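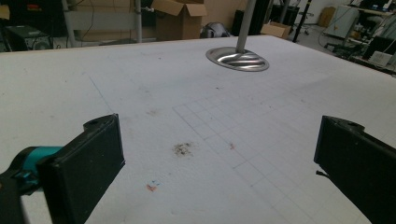
*White tabletop, two black gripper fingers.*

Manju,

Replying to the list so the label group has it too.

> On the Flanby lunch sheet the sodium line says 1,061 mg for the soup, but my sum
> from the ingredients comes out lower. Which figure goes on the card? Also, is the
> serving one cup or two?
>
> Manju Nigam

The 1,061 is per container. The container holds two servings, so the card should carry half of that, rounded under the usual rule. Your sum is low for a different reason: the broth base was entered as prepared, and the recipe uses it dry. Change that row to dry weight and the totals should agree to within a few milligrams.

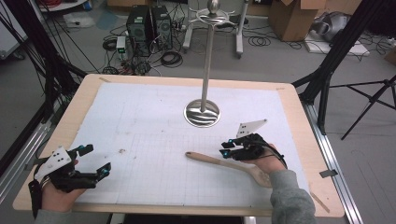 Serving size is one cup. The old sheet gave it in ounces, which is where the mix-up over cups began. Please keep both units on the card, cups first.

Other items for the August menu:

- **Bajpai flatbread:** the supplier changed the flour. Fiber per piece goes from 2 g to 3 g. Calories stay the same.
- **Lentil bowl:** potassium is still blank. Leave it blank until the lab sheet comes in. Do not copy the value from the bean bowl.
- **Pusska dressing:** listed per tablespoon, served in a two-tablespoon cup. Double every line, including added sugar.

Almost 72 cards need reprinting if we take all of these at once. I would hold the print run until the potassium value is in.
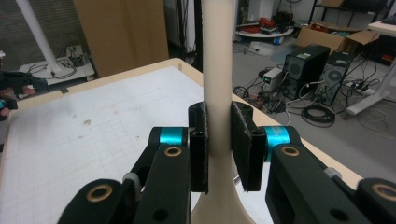
*Gripper holding the cream-colored column, flared base on the table.*

The Vornen export still drops trailing zeros, so check the saturated fat column by eye before you send it.

Pushpa Vishwakarma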